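**For immediate release – March 2019**

# Bellance asks the public to stop being so polite about its parcels

Bellance, the mail-order sweet and sundries firm based in Skadow, today opens its first Returns Amnesty. Customers who have been quietly putting up with the wrong order are invited to say so.

The firm posted 3,490 mixed boxes last year and received 106 complaints. Management was pleased with this figure until it rang a few customers who had not complained, and heard about the liquorice.
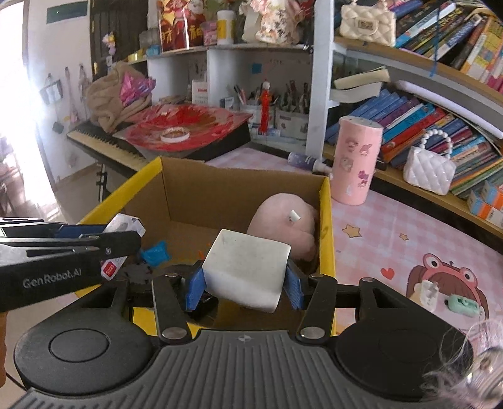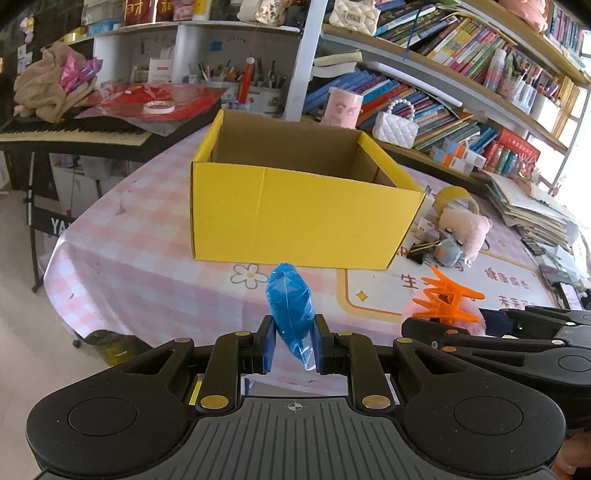 Under the amnesty, anyone who was sent something they did not ask for may keep it, eat it where possible, and claim the right item free of charge. No receipt is needed. A short note saying what went astray will do, and the note need not begin with an apology, although most of those received so far have.

"We had assumed that silence meant satisfaction," said a spokesperson for Bellance. "In Skadow it seems to mean that people have given the aniseed to a neighbour and don't wish to make a fuss. The neighbours have been in touch as well."

The most common mix-up concerns the Ehlers Assortment and the Budard Assortment, two boxes with different contents and, until last month, very nearly the same order code. The codes have now been changed. The Budard also gets a new lid label in larger type, after a long meeting about the size of the type.

Bellance has made two further promises:

- Every mixed box will carry a printed list of what is meant to be in it, in words that match the catalogue.
- The telephone line will be answered by a person during office hours. The hold music has been retired, and will not be missed by those who worked near it.

The first 50 people to write in will also receive a small Ehlers Assortment – or, should old habits prove hard to break, a small Budard.

The amnesty runs until the end of September. Claims can be made by post, by telephone or over the counter at the Skadow shop, where the bell on the door has been mended.

**Notes to editors**

Bellance sells boxed sweets and small household goods by post across the country. The Ehlers and Budard assortments are sold all year round. Samples are available to the press on request, and the firm will do its best to send the ones requested.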